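Traffic Law, Unit 2: Leaving the Scene
Handout, revised January 21, 2018

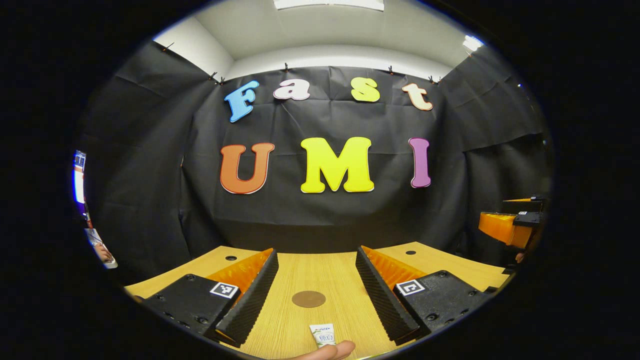
A driver involved in a crash has to stop, give a name and address, and help anyone who is hurt. The duty applies whoever was at fault.

Case A, Bulholm. Parked van struck, damage of $3886, driver left a note with no phone number. Was the duty met?

Case B, Zetgate. Driver went home and called police the next morning. Read the section on late reports first.

For damage under $1000, use the short form in the packet.

Written answers to both cases are due before Unit 3.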